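제목: Re: [작업장] 접기 라인 자동화 일정, 인원 문의 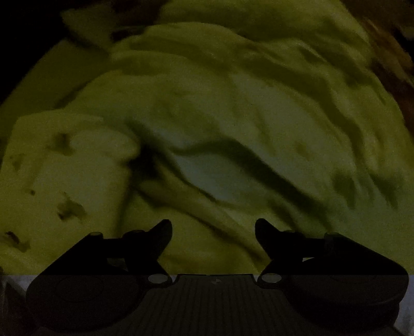
답 늦어서 죄송. 교대 중에 급히 씁니다.

> 2020년 8월 30일, 포장반에서 씀:
> Britari 설비가 들어오면 접기 쪽 인원은 어떻게 되나요? 2명만 남긴다는 말이 돌아서요. 분류도 기계가 하는 건지, 저희 반은 언제 옮기는지 알려주세요. 다들 궁금해합니다.

인원 얘기부터. 2명은 **야간 기준**입니다. 주간은 10명 그대로. 줄이는 계획은 제가 받은 문서엔 없어요. 다만 하는 일은 바뀝니다.

- 펼치기, 접기: 기계로 넘어감. 구겨져서 뭉친 천은 아직 느려요. 한 장에 20초 잡고 있는데 손으로 하는 게 훨 빠르죠
- 얼룩 확인: 계속 사람. Flurkus 쪽은 자기네 프로그램으로 된다는데 저는 아직 못 믿겠습니다
- 기계가 놓친 것 다시 걸기: 새로 생기는 일. 누가 맡을지 미정

포장반 이동은 내년 2월 이후. 그전엔 안 움직입니다. Nerkeck 창고로 간다는 소문은 저도 처음 들었어요.

걱정되는 건 속도 쪽. 시간당 100장 목표를 사람 자리에도 똑같이 걸자는 말이 있는데 저는 반대했슴니다. 얼룩 보는 일은 그렇게 못 해요. 손목 아픈 분들은 접기 빠지는 거 반기시던데, 하루종일 서서 들여다보는 것도 힘든 일이라 교대 주기를 다시 짜야 합니다. 의견 있으면 이 메일에 바로 답장 주세요.

교육 일정은 Sorensen에서 표가 와야 나옵니다. 받는대로 올릴게요.

세탁2반 드림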